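How to Style a Built-In Niche With One Small Framed Print

A built-in niche looks simple to fill until you put something in it. The walls are close together, the back is deeper than a normal shelf, and if there are lights in the top, anything you place inside will throw a shadow. We get more questions about niches than about any other kind of shelf, so this page covers the easiest arrangement we know: one framed print, leaned and not hung.

What you need

One light picture frame with a thin border
A print with plenty of plain paper around it
A soft dry cloth
A tape measure
A pencil and a scrap of paper
2 clear rubber bumpers, the stick-on kind
Museum putty, if you have pets or small children

Step 1: Empty the niche and clean it

Take everything out, including things you plan to put back. Wipe the floor of the niche from the back toward the front, then do the side walls and the top. White paint shows every mark once the lights are on. If there are scuffs, use a damp cloth with a drop of dish soap and let the paint dry before you go further.

Step 2: Measure

Measure the width, height and depth at the front and again at the back. Built-ins are often a little narrower at the back than at the front, and a frame that slides in easily can stick halfway. Write down the smaller numbers.

For a single print, the frame should take up between half and two thirds of the height. Smaller than that and it looks lost. Larger and it looks wedged in.

Step 3: Choose the frame

In a white niche we like a thin black border. It gives the eye an edge to find, and it still works if you repaint later. The Dikano and the Prollora are the two we keep in stock for this. The Prollora has a deeper back and stands better without help. The Dikano is lighter and needs the bumpers.

Keep the print quiet. A pale leaf or feather drawing is enough. A busy photograph in a deep niche tends to turn into a dark patch from across the room.

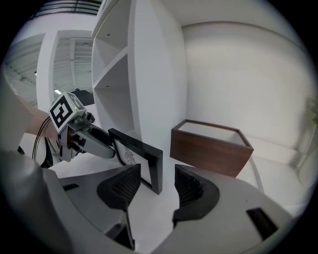 Black frame with a faint leaf or feather sketch, next to an open wooden box.

Step 4: Check the frame before it goes in

Look at the glass or plastic from the side and wipe off any fingerprints. Fold the hanging hooks flat. Stick one bumper on each bottom corner at the back, so the frame does not slide on a smooth painted floor.

Handle the frame by its outer edges, never by the front panel. If you are working above head height, use a proper step stool and have someone pass the frame up to you.

Step 5: Place it

Bring the frame in at an angle, with one lower corner leading, and straighten it once it has cleared the side walls. Going in square is how most paint chips happen. Set the bottom edge down first, then let the top go back until it rests.
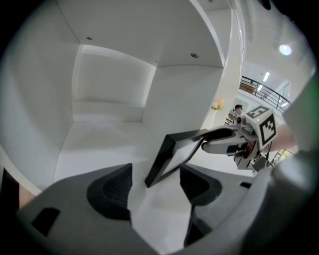 Tilting the frame at the niche, with small recessed lights in the top.

Leave a gap at the bottom between the frame and the back wall. The width of two fingers is a good start. Too upright and it will tip forward when a door slams – too far back and the lights will reflect in the glass.

Step 6: Turn on the lights and look again

Do this in the evening, with the other lamps off. Stand where you normally sit. If you see a bright spot on the glass, move the bottom edge forward a little, or shift the whole frame sideways so it is not directly under a light. With more than one recessed light, you may have to accept a faint reflection.

When you are happy with the position, make a tiny pencil mark at each bottom corner. It saves time when you dust. Press a bit of putty under each corner if you are using it.

Adding a second object

Wait a week. If the niche still looks bare, add one low item in front and to one side, such as a Schouten dish or a small wooden box. Keep it under a third of the frame's height.

Last updated October 6, 2019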